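From: Karla Tlapale
To: Plisgate Household Swap list
Subject: Re: [Plisgate] Jumpers: hang, roll or fold?

Perla Medrano wrote:
> I have hung mine up all winter and the shoulders now have
> little horns. Is there a fold that doesn't need a shop
> assistant's plastic board? My drawer is 2 hand-widths deep.

Perla, the horns are from the hangers and they may well steam out. After that, please fold. I did the pale high-necked one this morning, on the bed, with a mat put over the covers to give me something firm. (The monkeys stay on the bed. I've been asked about them before on this list and my position hasn't changed.)

Collar away from you, then one sleeve slantwise over the chest, then the other. Stop and smooth after the first one. I never do, and then I have a lump across the middle for the rest of the month.
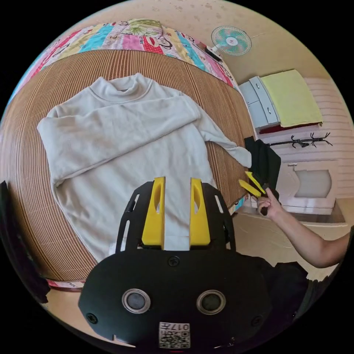
First sleeve over, second still sulking.

Once both are in, bring the sides towards the middle until it's a bit narrower than the drawer, and fold up from the hem in thirds. With a thick collar I leave the collar out of it altogether and let it sit on top. Tucked in, it makes a parcel that rocks.

Rolling is fine for T-shirts. Roll a jumper and you own a draught excluder — a good one, but still.

The archive has the old Prenell thread on drawer dividers, which ran to more than 3,000 words and ended with two people leaving the list. Read it before buying any.

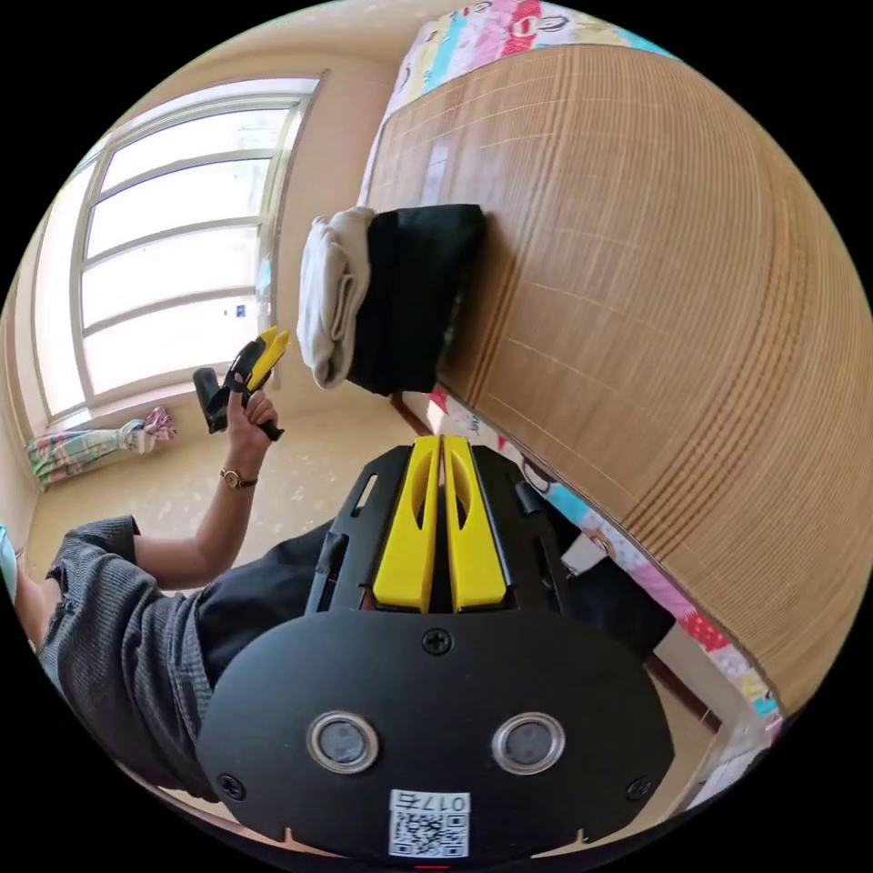

Perla again, off-list but happy to be quoted: she has tried thirds and the drawer shuts, though only if she leans on it, and could someone now explain cardigans. Buttons done up first, I'd say, and face down. Other views welcome, within reason.

Karla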